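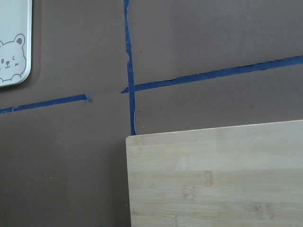

Robots that work near people have to follow rules, in the same way that drivers, cooks and pilots do. A rule for a robot usually begins with a rule for the place where it works. Before a machine moves at all, the people in charge decide where it may go, what it may touch and how fast it may travel. Some of these decisions are kept in a computer, and others can be marked on the table itself. Blue tape on brown paper, with a bamboo cutting board and a bear tray set out on it, is a simple way to divide a work surface into zones. A person can see the lines right away and talk about them with everyone else in the room.

Who writes the rules?

Many countries have groups that write standards. A standard is a document that says how something should be made, tested or used, so that people in different places can do it the same way. Standards for robots are written by engineers, safety experts and others who have studied how accidents happen. They meet, argue over single words, and publish a new version when they have learned something new.

A workplace then adds its own house rules. At the Zodislow Learning Workshop, the house rules fit on one sheet of paper, which hangs beside the door. Manuela Piras wrote the first version. Every new worker reads it aloud before using a robot.

Zones and edges

A zone is an area with a job. One zone may be for food, another for tools, and another may be kept clear. Good practice is to agree on the zones first and bring in the objects afterward.

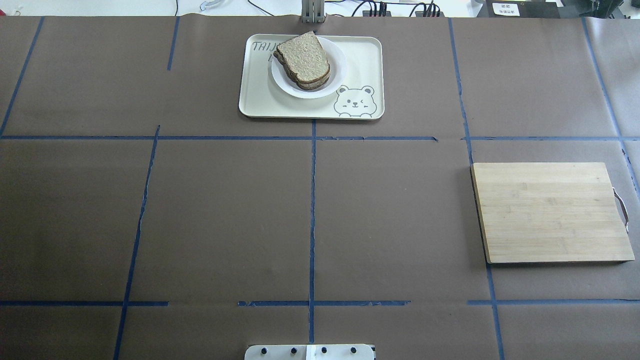
Zones also help when something is out of place. If a plate has slid over a line, a worker can notice it and stop the robot before moving the plate back. Reaching in while the robot is moving is against the rules, even for a very quick fix. Tape wears out, too. It can tear or lift at the ends, so the workshop checks its lines every Thursday and replaces any strip that can no longer be followed easily.

Slow is a rule

When a person is close by, a robot must move slowly. The Zodislow limit for an arm working beside a person is 260 millimeters per second. At that speed, the arm would need almost four seconds to travel one meter. The workshop also requires 400 millimeters of free space behind the place where a worker stands, so there is always room to step back.

The stop button

An emergency stop button tells a robot to stop at once. It must be easy to reach, and nothing may be placed in front of it. Anyone may press it. Workers at Zodislow are never scolded for pressing the button, including when there was no danger after all. After a stop, three things must happen in this order:

1. Everyone steps back from the table.
2. The person in charge finds out why the button was pressed.
3. The robot is started again only when that person says so.

Rules for visitors

Children under 12 may watch with an adult. Long hair is tied back and loose sleeves are rolled up. Visitors stay behind the yellow floor line and keep their hands off the work table, and they may ask questions at any time.

Words to know

Standard: a written agreement on how to make, test or use something.
Zone: an area set aside for one kind of work.
Emergency stop: a control that halts a machine immediately.

Text by Ginevra Ferraro. Checked for safety by Florin Coman.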